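About Panddale Textile Testing

Panddale tests bedding and household fabrics for mills, importers and retailers.
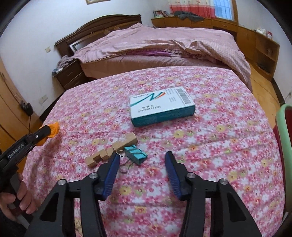
The lab opened in Raltutdale with 3 staff and now employs 18. Work covers colorfastness, shrinkage, pilling, tear strength and fiber content. Samples are conditioned overnight before any measurement is taken, and each result is reported with its test method and uncertainty.

Ngozi Shehu is the laboratory manager and signs all final reports. A second site in Wimitz handles wash testing only.

Minimum sample size is one full-width yard per colorway. Samples received by noon on Thursday enter the following week's schedule. Retained pieces are stored under the report number and returned on request at the client's cost.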